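Mon 20 November — The desk opened to a quiet session. The dollar held steady against the euro, and clients placed few orders before noon.

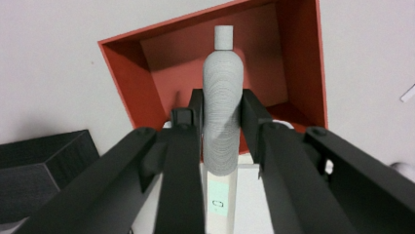
Vol. 5, No. 2

Lundgren asked to move its 3000 hedge to May. The request was accepted.

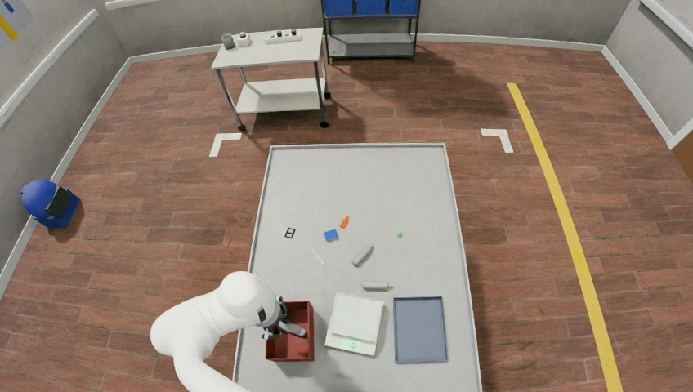 Photo: Siretti

The Dutska rate call ran for 60 minutes — longer than planned — and no change in outlook was agreed.

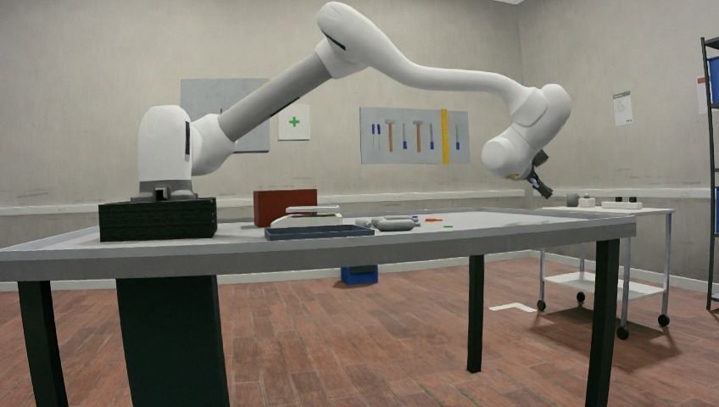 *Robot arm above the workbench*

Rosia's payment remains open and will be 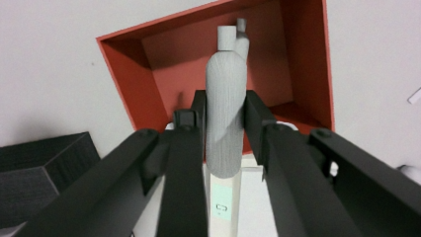

reviewed at the next desk meeting. Books closed at five.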